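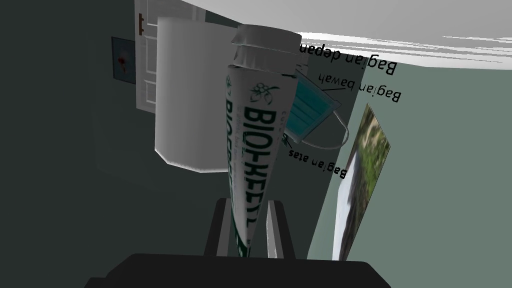
Attachment 1. BIOKEEL toothpaste, white tube with gray screw cap.

Ticket: Product import stops partway, no error shown
Product: Prondow Stock, desktop version
Customer: Staladcombe General Store
Opened by: Abrehet Zeleke
Assigned to: Borislav Georgiev
Priority: Normal
Status: Closed

Abrehet Zeleke, 8:52 am
We are moving our product list from the old Herno register into Prondow Stock. The export from Herno is a CSV file with 3,000 rows. When I import it, the progress bar goes to the end and I get the green "Import complete" message, but the product list only shows 1,344 items. I have tried it with the list empty each time and I get the same number.

Toiletries and most of the groceries come in fine, with prices and tax codes. Hardware is partly there. Nothing from garden, pet or stationery shows up at all.

Windows PC, all updates installed. The import log is on but only says "Finished."

Borislav Georgiev, 9:20 am
Thanks for the details. Please check these first:
Is there a filter set on the product list? Look for the small funnel next to the search box. If it is blue, click it and choose Clear.
Under Settings, Import, is "Skip duplicate codes" on?
Can you send the CSV as it came out of the register, before it was opened in a spreadsheet?

Abrehet Zeleke, 9:41 am
No filter. "Skip duplicate codes" was on, so I turned it off, emptied the list and ran it again. Still 1,344.

File attached. I did open it in a spreadsheet to look at it but did not save it. In the spreadsheet it also looked short and I assumed I had scrolled wrong.

Borislav Georgiev, 10:15 am
I get the same result here with your file, so we can leave your PC out of it. The file size is right for the full list. The data is in there but the import is not splitting it into rows after a certain point.

I cut the file in two in a text editor and imported the second part with the header line pasted on top. That part came in completely: garden, pet, stationery. So the trouble is in one place near the end of the first part.

Abrehet Zeleke, 10:22 am
Should I do the same and use the two halves? We would like to be able to scan by the time we open the side counter at 2.

Borislav Georgiev, 10:30 am
Please wait. The last product before the break has a very long description on my side, and I think it has swallowed everything that came after it. If you load it like that you will have one bad record to clean up later.

Borislav Georgiev, 11:05 am
Found it. The last item that imports is in Hardware, "Tang pipe clamp." The description in the register starts with a double quote mark, which somebody used for inches, and there is no second one. In a CSV file a double quote at the start of a field means "everything up to the next double quote is text," including line breaks. The next one never comes, so the rest of the file became part of that description.

What to do:
1. In Herno, open the item and change the quote mark to the word "inch."
2. Search the descriptions for any other double quotes and change those too.
3. Export again. Do not open the file in a spreadsheet.
4. In Prondow Stock, go to Tools, Clear product list. Leave suppliers and tax codes alone.
5. Import the new file.

Abrehet Zeleke, 11:50 am
Done. There were more of them than I expected, mostly plumbing and picture frames. Import took longer this time and the list now shows 3,000.

One other thing. The long descriptions are cut short on the shelf labels. Is that the same problem?

Borislav Georgiev, 12:10 pm
Good. The labels are separate. The short label layout prints the first 40 characters of the description and drops the rest. You can either switch to the wide layout (Labels, Layout, Wide) or fill in the Short name field, which is used first if it has anything in it. Short name can be imported from a column with that heading.

Abrehet Zeleke, 12:34 pm
We will use Short name. Chun-yin Au does our labels and will go through them by department. About 300 need it.

Borislav Georgiev, 12:40 pm
OK. I have passed the missing error message to Anqi Jin in development. The import should not say "complete" when a quote is left open.

Anqi Jin, 3:15 pm
Confirmed. The reader treats the end of the file as a closing quote and carries on without a warning. Logged as a defect. In the fix the import will stop and give the line number where the open field starts. Planned for the March update. Until then, the workaround in this ticket applies to any register that exports descriptions without doubling the quote marks.

Abrehet Zeleke, 4:05 pm
Scanning worked at the side counter this afternoon. You can close this.

Borislav Georgiev, 4:08 pm
Closed. Linked to the defect, so you will get an email when the update is out.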